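Flostley pivot and pad kit for handheld grippers: my review after a month of fiddling

Ordered in August, arrived six days later, and I've been at it most evenings since. Flostley sells these as an upgrade for people building their own hand-held grippers at home, the sort you use to record pick-and-place moves for an arm to copy later. The kit is a bag of screws, a set of linkage arms and four strips of textured pad. Mine came to $23 plus postage, which I thought was pretty fair!

Assembly took me one evening and a pot of tea. The instructions are a single folded sheet and the drawing for the outer linkage is printed back to front (I rang Tasura, the shop I bought it through, and they were lovely about it). Go easy on the pivot screws. If you do them up as hard as you'd like to, the whole thing goes stiff and your thumb will be aching by your second coffee.

For testing I went straight to fruit, as it's cheap, comes in every shape and I can eat the results.
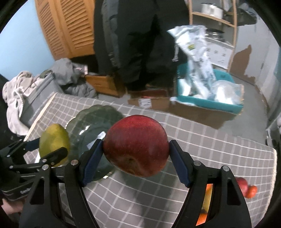 The pads are the bit I'd happily pay for on their own. My old ones were strips of bicycle tube glued on with whatever was in the drawer, and waxy skins slid right out of them. With these I squeeze far less, and I've got through more than 500 picks without one peeling. The colour rubs off a little on pale cloth, so don't use your good linen.

Citrus is still a bit of a lottery if you come in too low, and a banana is its own hobby. Crowded bowls are harder again, and that's where I'd like a slimmer fingertip from Flostley, or at least the option of one.

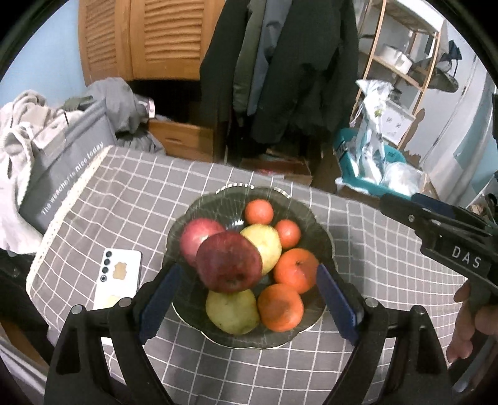
I did try the Gritura version a while back and the joints had more slop in them from day one, though their screws are nicer. The Echeverría kit is the fancy one, lovely machining, but it's way past what I'd spend on something living in the spare room.

Four stars from me. I've already ordered a second lot of pads, and if they ever fix that linkage drawing I'll bump it to five.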